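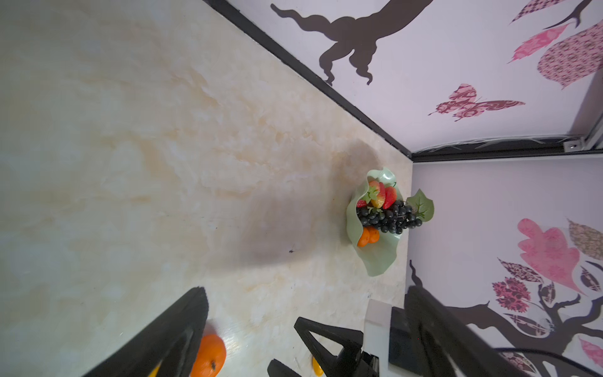

Monday, late pm. Corner table, Lavanex job

Fruit bowl back on the marble-pattern top, in the corner. Strawberries at one end, grapes hanging over the rim, two oranges tucked in beside them. Wavy rim makes it a pain to grip, one hand flat underneath is best. Don't lift by the grapes!!

To do on the table itself:
-- black edging strip along the wall side is a bit uneven. Leave for now, re-do with the seam if Condeo ever send the longer lengths
-- film still on along the corner seam, all crinkled. Peel before the sealant goes anywhere near it, not after (see Mabaso job, took 2 of us most of a morning with tweezers)
-- small bracket in same corner has one screw. Check against the drawing, I think it wants another but the Jerkville drawings are at the other unit

Fruit: grapes want a wipe, they hold dust between the berries. Warm water, drop of washing up liquid, old toothbrush. NOT the spray cleaner, it took the colour off a lemon last time. Oranges just need a cloth. Leaf on the grapes, go gently round where it joins.

Spares box has 3 lemons and a pear, no more grapes. Reorder is min 100 pieces which is daft, ask if they'll split a carton.

Wall panels: wipe down only, no scourers. Pale colour will show evrything.

Sealant tomorrow if film is off. Need new nozzles, the old ones have gone hard agian.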